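Folding season at robotics club

Our club has moved on from picking up blocks, and I have been handling a lot of fabric.
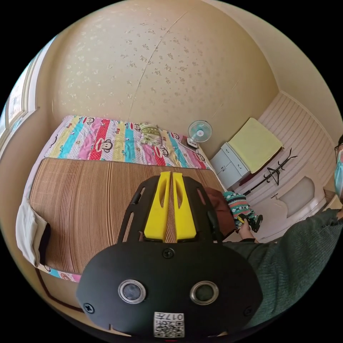 Why would a student club start with folding instead of something flashier?
Cloth is cheap, every house is full of it, and you can practice without booking the lab. It's also hard enough to keep beginners and old hands busy at the same table, and a bad fold doesn't break anything.

So that's where we are this semester! If you read my last post you know I was grumpy about giving up the block sorting task, because I was finally getting good at it (and yes, I did ask if I could keep doing blocks on the side, and no, I could not). Blocks are polite. You close the fingers on one and it stays the shape it was. A dish towel has no interest in staying any shape, and the second you let go of a corner it slumps over and hides the other corner you wanted.

The plan for the term is written up on the club page under the name Flenesine, which is what we call the whole folding project. Everybody takes turns doing the task by hand with a gripper, we save the runs, and then the programming half of the club tries to get the arm to do the same thing from those runs. I'm on the handling half for now. I asked to switch in the spring, but I have to finish my share of folds first, and my share is 300. I'm at a number I would prefer not to type here.

What surprised me is how much you have to slow down. My first batch went really fast and I was so pleased with myself, and then we played them back in the meeting and half of them were useless. I kept yanking the cloth along with my wrist and then fixing the crease with my other hand, which is how any normal person folds a towel, but the arm only gets one set of fingers and it can't sneak in a free hand to pat things flat. So 13 of that batch got thrown out, and I went home and had a sulk and a sandwich.

Stuff I do differently now, in case anyone else in the club is reading this before their turn:

Start every fold from a mess. I was laying the cloth out all nice and square beforehand, and that just teaches the arm to handle nice square cloths. Drop it and take what you get.

Pinch near the corner, but leave yourself a little bit of fabric. If you grab the very tip it slips out halfway across, and then you have to start over.

Say out loud what you're doing. I feel ridiculous but it stops me from rushing! "Corner, lift, over, down, let go." My roommate now says it while doing her own laundry.

Take a break after 50. I know the sign-up sheet says you can do more in one sitting. Your hand will disagree with the sign-up sheet.

Thin cotton and thick towels are two completely different animals, by the way. Thick ones are easier to lift but they don't want to stay folded, so the top layer creeps back open while you're congratulating yourself. Thin ones stay put beautifully, except that the fingers pick up two layers when you wanted one. We argued over this for most of a meeting and ended up putting both on the list, plus pillowcases, which I voted against. Pillowcases have an inside. I don't think we're ready for an inside.

The other big news is that we signed up for Rarkeo! It's a student meet in October with a household task round, and this year the task is a stack of mixed cloth against the clock. We have 11 people going if everybody's schedule holds up. Last time we entered, our arm picked up the first item, thought about it, and put it down on top of the emergency stop button. I still say that deserved a point for style. The team from Panano took the whole thing with an arm that looked like it came out of a garage sale and folded like a dream, so I have learned not to judge by looks.

Before then we need to sort out a scoring sheet for practice, because right now "good fold" means whatever the person watching feels like. My suggestion is edges within a finger's width and no corner sticking out. Somebody else wants to measure the area of the folded cloth with a script, which sounds great and also sounds like it'll be finished after the meet is over.

I've also been reading through the old club notes, which are kept in a shared folder called Cârstea for reasons that go back further than any of us. There's a whole page in there on socks. Three attempts, lots of capital letters, and then the notes switch to a different project. I'm taking that as a warning.

More folding tonight, and I'm going to try the pillowcases even though I'm against them. If you've got tips for getting one layer off the top of thin cotton, please leave them in the comments, I'll try pretty much anything at this point.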